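Replacement Battery Packs for the Plusside Meter Range

Readers of this blog have asked which battery packs may be used with the Plusside clamp meters and data loggers. The information below applies to the Jasholm workshop and to equipment serviced there.

The Garcia 12 V pack is approved for the Plusside 261 and Plusside 300 loggers. It is not approved for the older Gumside handheld units, which use a different connector and a lower charging current. Adapters sold for this purpose should not be fitted.

Packs should be charged for 8 hours before first use and stored at partial charge when a logger is out of service. The charge indicator on the 261 reads high until the pack has completed a full cycle. Owners are advised to disregard it during that period.
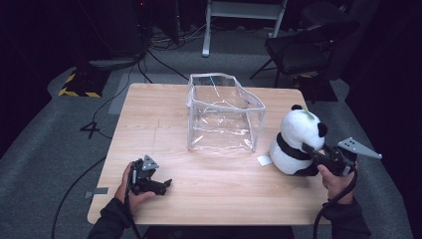
Stuffed panda and clear plastic box on a light wooden table.

Requests for pack testing are accepted at the Jasholm counter until noon on Friday. Please bring the logger together with its original charger and note the serial number on the request form.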